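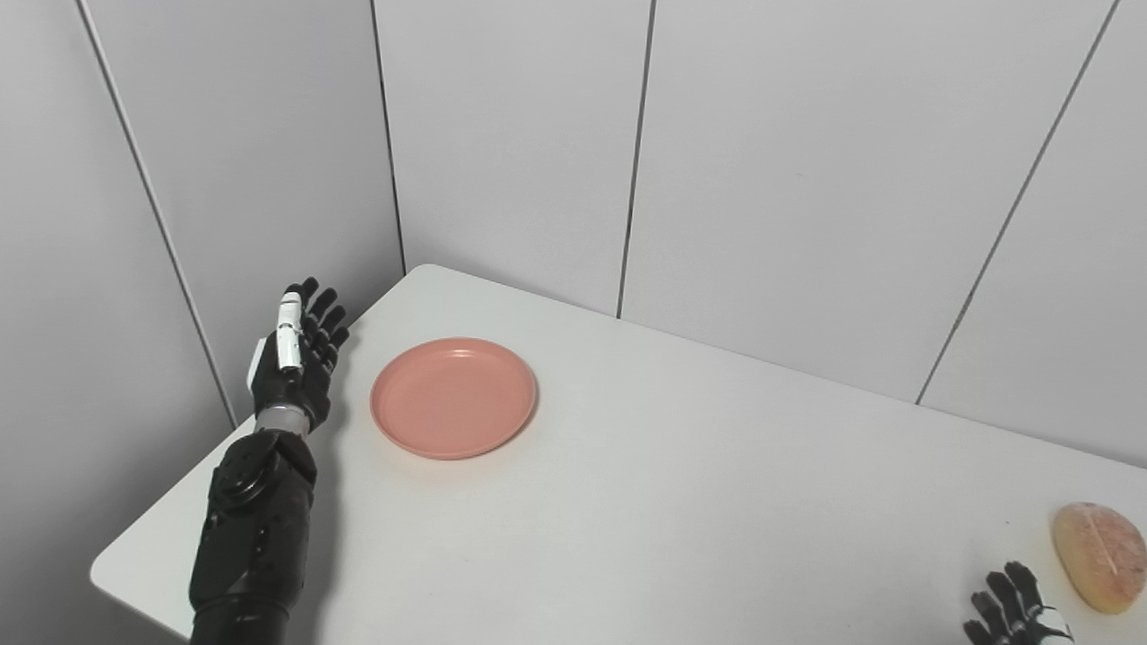
# Udeo two-arm table unit: open day, Wednesday

Come and see the Udeo at work! We're opening the Femier demo room on Wednesday from 10:00 to 4:00, and the whole day is built around one small job – getting a bread roll onto a plate.

It sounds easy until you watch two hands share it. Each one has black jointed fingers and a white thumb, and you'll be able to stand close enough to see every knuckle bend.

**What we're running**

- Roll to plate, with the roll set down in a new spot each time
- Plate moves, left hand and right hand
- Your turn: Kazuhiro Ikeda will take 6 visitors per session through teaching a simple pick

Danuta Makowska worked on the grip settings all spring and will be there to talk about them. Ask her about crusts, she loves that question.

**Good to know**

| | |
|---|---|
| Sessions | 6, each 40 minutes |
| Places | 200 for the day |
| Software | Cudo, shown live on a side screen |
| Booking | Free, at the front desk or by phone |

Bags go in the lockers by the door. If you have a part or a food item you'd like to see handled, bring it along and give it to Rodel Fajardo before your session – we'd love to try it!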